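Reports > Manipulation > Two-Hand Data > Section 4

4. Lining up the two views

4.1 Setup

Each demonstration was recorded with two hand-held grippers, one in each hand of the operator. The cameras are mounted on the grippers and there is no camera anywhere else in the room. The policy described in Section 5 needs to know where one gripper is relative to the other at every step, and the two recordings do not give this directly. Each device tracks its own motion in its own coordinates, starting from wherever it was switched on. This section covers how we bring the two tracks into one set of coordinates, and where the method fails.

The set used here is the bedding part of the Galtar collection. It holds 695 demonstrations, all of them involving a cloth on a bed. Operators were told what the cloth should look like at the end but were not told how to get there, so the order of grasps differs a lot from one demonstration to the next. Both cameras record at 30 frames per second. Clocks on the two devices were matched before recording with the Dusov sync tool, and the remaining offset was treated as zero.
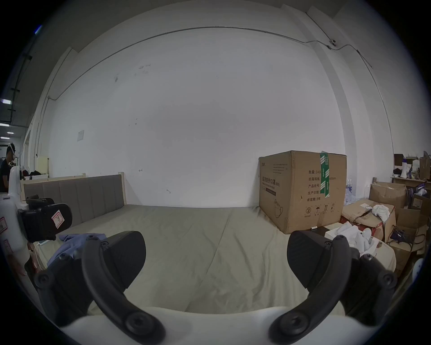
The alignment works from background features, and the first question was which parts of the view to trust. Points on the gripper itself are useless for this purpose because they do not move in the image except when the fingers open or close. We remove them with a fixed mask drawn once for each device. Points on cloth are also bad, since cloth changes shape when it is handled. What is left is furniture, walls and whatever happens to be standing in the room. Plain walls give little. In Figure 1 the wall takes up a large part of the view and offers only a few scuffs and specks, while the mask carton on the right side of the bed has printed text on two faces and sharp edges between them. Most of the matches we kept in this room fell on that carton. The seams of the padded headboard came next, though they repeat, and a matcher that looks only at small patches will often pair one seam with its neighbor.

4.2 Matching across devices

We ran the Byun feature extractor on every tenth frame of both recordings, after undoing the fisheye distortion. The outer ring of the image is dropped at this stage. It stretches badly when flattened and we saw no gain from keeping it.

For each frame from the left device we look for partners among all kept frames from the right device, whatever their time. This matters more than we first thought. Two frames taken at the same moment often share little background, because the hands approach the cloth from opposite sides and the cameras point toward each other. Two frames taken seconds apart may share a great deal. A still background lets us use the second kind of pair freely. A pair is accepted if its matches agree on one rigid motion, with a threshold set on a small set of recordings that is not used anywhere else in this report.

The accepted pairs are then put into a single least squares problem along with the two device tracks. There are seven unknowns for each demonstration: three for rotation, three for translation, and one for scale. Scale is needed because the tracker in the Ovon firmware drifts in scale by a small amount between sessions.

A total of 1495 pairs were checked by hand by Gertraud Tanner, who had no part in setting the threshold. She marked a pair as good if the background points landed on the same physical places in both frames. Of these, 990 were marked good. Most of the bad ones came from two sources, repeated seams and motion blur. Blur is worst when the gripper moves down fast toward the cloth. The example in Figure 2 has the fingers pressed into the blue cloth, and the printing on the carton is smeared badly enough that the extractor returned nothing useful from it. The other device is also in this view, at the lower left, with its black end pointing toward the cloth.

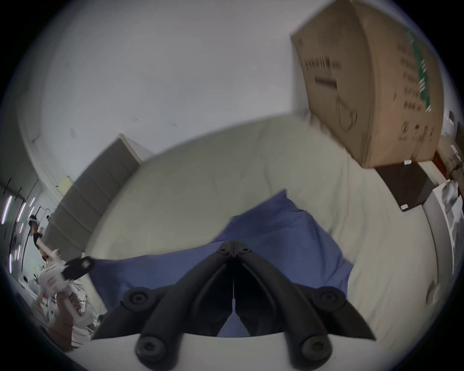

4.3 Using the other gripper as a check

When one device can be seen by the other, we have a second way to measure the distance between them. We did not use it in the least squares problem. We kept it as a check so that the two estimates would stay separate.

The white body of the device is easy to find against most backgrounds, but not against a white wall or pale bedding. The small red and white markings help with this. We trained a detector to find the body and the black head, then compared the direction from the camera to the head with the direction given by the aligned tracks. Only direction was compared. Depth from a single view of the head was too noisy to be worth reporting.

The check also caught an error in our own labels. In some early recordings the left and right files had been swapped. The alignment still ran on these, since it does not care which hand is which, but the policy does. A swapped pair is easy to spot once one looks for the other device: the left-hand view should have it coming in from the right, as in Figure 3, and the right-hand view should have it on the left, as in Figures 1 and 2. We fixed the labels and ran everything again.

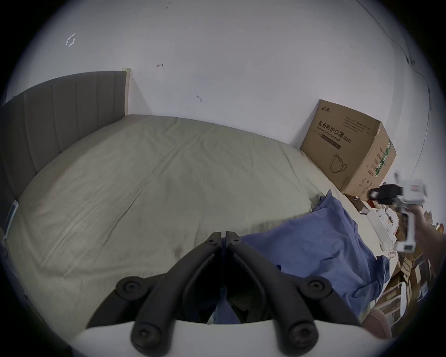 Figure 3. View from the left-hand gripper. The fingertips come together above the bed, and the second device is held at the right edge with its head toward the carton.

4.4 Failures

The method needs a background that stays put. If a box is bumped partway through a demonstration, frames from before and after will disagree, and the solver may settle on whichever group is larger. We drop a demonstration when neither group clearly wins. Rooms with bare walls and no clutter were harder than crowded ones, and for two such rooms we taped printed sheets to the wall and recorded again in December.

Related reports
Section 3: Gripper calibration and finger masks
Section 5: Policy training on aligned tracks
Galtar collection: room list and recording notes
Ovon tracker: scale drift between sessions

Contact the authors | Copyright and reuse | Last changed Jan 19, 2018 | Back to top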